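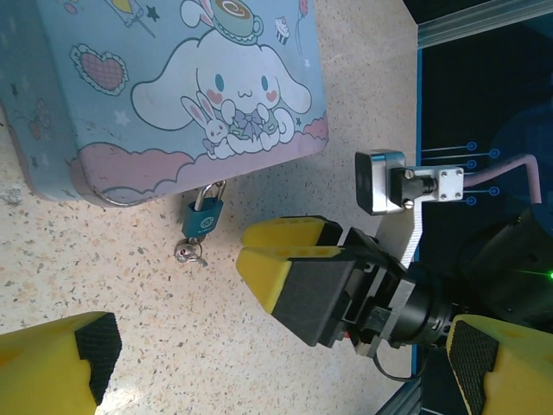 The padlock task: tin with latch, padlock, two keys on a ring, yellow fingertip pads closing in from the right.

Baleo G3 gripper and wrist sensor bundle: review after five months of bench use

Verdict: buy the gripper, price the sensor bracket separately, and budget for spare pads from day one.

Our lab runs a small manipulation bench for contract testing. When the old pneumatic jaws were retired we had a fixed equipment allowance and a list of tasks that clients keep asking for: latches, lids, small locks, keys. The Baleo G3 was one of 3 units on the short list. I wrote the purchase request and Hiu-tung Hsu did the mounting and most of the trials, so the timing notes are hers and the complaints about invoices are mine.

What is in the box

The bundle includes the gripper body, one pair of yellow fingertip pads, a wrist flange adapter, a sensor bracket and the cables. It does not include the sensor, the mounting screws for our flange pattern or a second pair of pads. The product page lists the bracket as "sensor ready." Read that as "sensor not supplied." We already owned a suitable module. A buyer starting from nothing should treat it as a separate line in the budget, with its own lead time.

Ours shipped from the Greltcombe warehouse and took 14 working days. The quote said ten.

Fit and setup

The flange adapter went on without shims. The bracket holds the sensor module above the gripper, and at that height it has a clear line down to small parts on the work surface. The cables are less well thought out. The one under the wrist hangs in a loop, and the supplied clips do not hold it through a full rotation. We bought better clips. They cost very little, but they needed their own purchase order, and the paperwork took longer than the installation.

The software installed cleanly. The default force limit is too high for thin tin, and the manual gives the setting in motor current with no conversion table. Plan half a day for calibration with a scale.

Performance on small hardware

We logged 136 padlock trials on a hinged tin box. The part list was kept cheap on purpose: a tin with a cartoon puppy on the lid and a small teal-blue padlock with a silver shackle. A light tin slides when touched badly, and that makes it a more useful test than a box bolted to a plate.

Grasping the padlock body was the easy step. The flat pad faces meet squarely and the lock does not roll between them. Picking up a key was harder. The pads are chunky blocks, and a key lying flat on a hard surface gives them almost no edge to work with. Hiu-tung's approach was to drag the key by its ring until it stood on edge, then close. It works, but it adds 5 seconds to each cycle. If flat metal parts are most of your workload, quote the narrow pads at the same time as the gripper.

Repeatability was good through the whole run. We re-zeroed once, after a firmware update in July that reset the stroke limits without a warning. Save your settings to a file before updating.

Wear and running costs

Pads are the main consumable. Ours showed polish on the contact faces by the end of the third month, and grip on smooth metal fell off soon after. Baleo sells them only in pairs. The Lau pads have the same bolt spacing and cost less, but they are softer and marked the paint on two test pieces. We went back to the originals.

Fung-ping Kuo, who keeps our equipment budget, now carries the pads under operating costs. I recommend the same to anyone on a yearly grant. Consumables charged against the capital line get questioned every time.

The service contract is optional. Flullport, our reseller, pushed it hard. It covers the gearbox and the controller, excludes pads and cables, and requires shipping the unit back. For a lab with a single arm, the downtime matters more than the repair bill. We declined the contract and put the money toward a spare controller board.

Pros
Square, repeatable closing on small rigid parts
Adapter fits without modification
Stable calibration over long runs

Cons
Sensor not included, and the listing is unclear on this
Poor cable clips
Standard pads struggle with flat keys
Force setting documented in motor current only

Rating: 3.5 out of 5. I would give it four with a second pair of pads in the box. Ask for a written ship date, and have the reseller list the bracket, pads and adapter as separate items so that the quote can be compared with others.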